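林内斯学生公寓更新工程进入室内布置阶段 首批房间将于十二月交付

本报讯 由洛杜拉住房基金会主持的林内斯学生公寓更新工程，近日完成主体修缮及管线改造，正式转入室内布置阶段。基金会在通报中表示，首批房间计划于十二月交付使用，其余楼层将在学年间歇期内分段完成，施工期间不安排在住学生集中搬迁。

林内斯公寓位于莫尔茨赛德区北侧，临近运河旧码头，原为港务系统职工宿舍，后改作学生住房。该建筑楼龄较长，供暖管道老化、窗框渗风、公共厨房通风不足等问题多年来屡有反映。基金会接手管理后，曾先后进行两次局部维修，但由于各楼层管线相互牵连，局部处理效果有限，最终决定实施整体更新。

根据基金会公布的方案，本次工程主要包括外窗更换、供暖与给排水管线重铺、公共厨房及洗衣间改造、楼梯间防火分隔以及全部卧室的重新布置。工程完成后，公寓可提供床位500个，其中单人间170间，其余为双人间和供家庭使用的小套间。底层另设无障碍房间，配有加宽门洞和可调高度的书桌。

基金会项目负责人哈拉兰博斯·察内托斯在说明会上表示，更新工程的首要目标是改善居住条件，同时控制租金上涨幅度。“学生住房首先要住得起，其次要住得安稳。我们在预算分配上，把较大比例用于看不见的部分，包括管线、保温和防火。房间里的陈设力求简单、耐用、便于维修。”他说。

察内托斯介绍，方案编制期间，基金会曾对历年报修记录进行整理。结果显示，卧室内的报修事项以床架松动、抽屉滑轨损坏和墙面受潮为主，其中床架问题集中在使用年限较长的旧床上。为此，设计团队将床架连接方式、地面耐磨程度和墙面涂料的可修补性列为选型的主要依据，不再沿用过去按批次零散采购的做法。

在房间布置方面，承担室内设计的帕萨里布事务所提交了一套以中性色墙面、暖色木地板和金属床架为基础的布置方案。事务所设计师阿尼萨·隆多努乌表示，学生入住后往往会按照个人习惯添置物品，因此设计上应当留有余地。墙面以灰色为底，便于搭配不同的织物和装饰画，也便于在更换住户时局部补涂。

隆多努乌同时指出，地板的选择经过多次比较。旧楼原有地面为不同时期铺设，高低不一，色差明显。新方案统一标高，在卧室内采用拼花木地板，走廊和厨房则使用防滑地砖。木地板按小块拼装，个别部位受损时可以单独更换，不必整间翻修。施工单位已就铺装前的找平和防潮处理制定专门规程，每层完工后由监理单位逐间验收。

关于墙面装饰，方案建议在卧室内预留挂画位置，由住户自行选择画作。基金会与本地一家印制工坊商定，将以成本价向住户提供名画复制品，题材以风景和静物为主，住户也可以悬挂自有作品。为避免在新墙面上随意钻孔，房间将统一安装挂画轨道，住户入住时可领取配套挂钩，退房时交还。

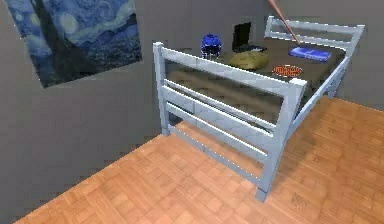 租金与申请安排

基金会同时公布了租金调整办法。更新后的房间按面积和房型分档计租，现有住户在合同期内维持原租金不变，续约时适用新标准，涨幅设有上限，并分两个学年逐步到位。供暖费和用水费计入租金，用电按实际用量结算。

新住户入住须缴纳押金。基金会表示，押金由独立账户保管，退房验收合格后予以退还。对于经济确有困难的学生，可以申请分期缴纳，或由所在院校出具担保函代替押金。相关申请由公寓管理处受理，审核结果以书面形式通知本人。

首批房间的申请通道将在验收工作结束后开放。申请人须为在读学生，并提交学籍证明和身份证明复印件。在申请人数超过房间数量的情况下，基金会将依次考虑以下情形：持有无障碍住房需求证明者，首次离家就学且在本市无固定住所者，以及通勤时间单程超过90分钟者。条件相同的，以抽签方式决定。抽签过程公开进行，申请人可以到场旁听。

双人间可由两名学生共同申请，也可由管理处安排同住者。选择由管理处安排的，须填写作息习惯问卷，内容包括就寝时间、是否吸烟、学习时段以及对访客的接受程度。入住后如需调整，可在首月内提出书面申请，管理处将视空房情况办理，不另收手续费。

公共空间改造

除卧室以外，公共空间的改造也是本次工程的重要内容。原有各层公共厨房面积较小，灶具密集，高峰时段使用不便。改造后，相邻的两间厨房将合并为一间，增设独立排风系统和带锁储物柜，并在靠窗一侧设置用餐区。洗衣间由地下室迁至底层，改善采光和通风条件，设备使用情况可在门厅显示屏上查询。

底层原有的仓储用房将改为阅览室，开放时间为早晨七时至晚间十一时。阅览室藏书以各院校教材和地方文献为主，部分图书由往届住户捐赠。基金会已着手整理捐赠书目，预计开放初期可供借阅的图书达2000册。阅览室不提供外借至楼外的服务，住户凭房卡可将图书带回房间阅读，借期为两周。

庭院部分保留原有树木，拆除破损的水泥花坛，改铺透水地面，并设置带顶棚的自行车停放区，可停放自行车多达170辆。庭院夜间照明将采用低位灯具，以减少对临街住户的影响。莫尔茨赛德区有关部门已就照明和排水方案提出意见，基金会表示均已采纳，并相应修改了施工图。

施工期间的管理措施

由于部分楼层在施工期间仍有学生居住，基金会对作业时间作出限制。产生较大噪声的工序安排在上午九时以后、傍晚五时以前进行，考试期间暂停钻孔和切割作业。施工通道与住户通道分开设置，材料经由运河一侧的货运入口进场，不占用主门厅。

各楼层停水、停暖须提前三日张贴通知，并同时以电子邮件告知住户。单次停水时间原则上不超过四小时；确需延长的，由施工单位提供临时供水。冬季供暖系统切换期间，管理处将备有电暖器供住户借用，借用登记在底层值班室办理。

旧家具的处置同样列入计划。经检查仍可使用的桌椅和书架，将优先提供给尚未更新楼层的房间替换使用，余下部分由区内旧物中心接收。旧床架因连接件磨损较普遍，不再投入使用，统一按金属废料回收。床垫由具备资质的单位收运处理。

说明会上，多名住户代表就工期、隔声和网络覆盖等问题提出询问。有代表提出，旧楼房间之间的隔墙较薄，夜间通话声音可以清楚听见，希望在更新中一并解决。察内托斯答复称，双人间与单人间相邻的隔墙将加装隔声层，其余隔墙视结构条件分别处理，具体做法将在各楼层开工前公示。对于网络覆盖，基金会将在每间卧室预留有线接口，走廊和公共区域提供无线网络。

另有代表询问，住户能否自行移动床架和书桌的位置。隆多努乌答复称，床架和书桌均不与墙体固定，住户可以根据需要调整，但不得遮挡暖气片和疏散通道。衣柜出于安全考虑与墙体连接，不可移动。房间内各项陈设的使用和保养要求，将汇编成册，在入住时发放，并提供多种语言版本。

关于工程质量的监督，基金会表示将保留定期通报制度，每月公布一次施工进度、变更事项和住户意见的处理情况。通报张贴于底层门厅，同时登载于基金会网站。住户对施工质量或噪声有异议的，可向值班室递交书面意见，基金会应在五个工作日内作出答复。

基金会最后提示，首批交付楼层的现有住户应留意管理处近期发放的房间确认表，并在规定期限内交回。逾期未交回的，视为同意保留原房间。有意更换房型的住户，须在表内注明拟换房型及理由，管理处将在新住户申请开放之前优先办理。咨询事宜由公寓管理处受理，接待时间为上午九时至下午四时，午间照常办公。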